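Ticket 3074 – Evening talks won't play past the 40 minute mark
Opened by: Lindalva Barbosa
Product: Carnudar audio library
Status: Closed

Hi there, I hope I'm writing to the right place! I run the little Monday-to-whenever listening circle at the Stastbridge meditation center (we sit for a while, then listen to a recorded talk, then there's tea), and we've been using your library of spoken talks since December. We love it. The series on the Psalms read alongside the Upanishads has kept us going for weeks, and I've had people come up to me afterward wanting to hear the same one again.

But something has gone wrong with the long ones. Any talk that runs over 40 minutes just stops. No error, no beep, the little bar freezes and the play button goes gray. Last night it was talk 15 in the series, the one on silence, so for a good minute everyone assumed the quiet was part of it – I let them think so while I poked at the laptop.

Here's what I've tried so far:

Closed the player and opened it again. It starts from the beginning, then stops at the same spot.

Dragged the bar past 40 minutes. It jumps back to zero.

Tried a short talk, the 15 minute introduction to breath prayer. Plays all the way through, lovely sound.

Turned the wifi off and on. No change, except that I then had to find the password again.

I also looked at the account page and it says "plan: listener, group of 443", which can't be right, we're a very small group. Could that have something to do with it?

Lindalva
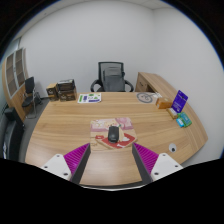
Update, same evening. I went back in after tea and tried it on my own laptop from home, and it does exactly the same thing, so I don't think it's the center's computer. I signed in with the center's account both times. Then I signed out completely and played the free sample of talk 15 without any account at all, and it went right past the point where it stops for us! So now I'm fairly sure it's the account. I'm telling you this in case it saves you asking.

Reply from Carnudar support

Hello Lindalva, thank you for such a thorough write-up. The sample test was very useful. Could you tell us whether the center's account was ever moved over from the old Tridon player? Some of the older group accounts came across with the wrong settings.

Lindalva again

Oh, yes, I think it was. Before my time the center had the talks through Tridon, and whoever set it up used an email address that doesn't exist anymore. When I took over I asked for it to be switched to mine and someone on your side did it very quickly. I still have the old login card in a drawer, with the Vasconcelos reading room written on it, which is what our back room used to be called. Would the name matter? I can change it if so. I'd also love to know if our saved notes will survive, as I've been marking the places where I pause for discussion and there are a lot of them by now.

Reply from Carnudar support

The name doesn't matter, please keep it. What we found is that your account still carries the old Tridon preview limit, which cuts every talk at 40 minutes. The number 443 is a group code from the old system that got copied into the wrong box on your account page. We've removed the limit and corrected the box. Your notes are stored separately and we haven't touched them. Please sign out on every device, wait 15 minutes, sign back in and try talk 15 again.

Lindalva again

Done! I signed out everywhere (I'd forgotten the tablet in the kitchen, that one took some finding), made a cup of tea and signed back in. Talk 15 played to the very end, including the chant after it, which I had never heard because we always got cut off before then. It's beautiful. My notes are all there too.

One small thing left over. The talk on the Sermon on the Mount, part two, shows the title of part one. It plays the right recording, so it's only the label, but I had two people write down the wrong one last month and then get confused about which chapter to read at home. No rush at all.

Reply from Carnudar support

Glad it's playing. We've passed the title on to the library team as a separate ticket and you'll get a message when it's corrected. Closing this one for now. If a talk stops early again, reply here and it will reopen.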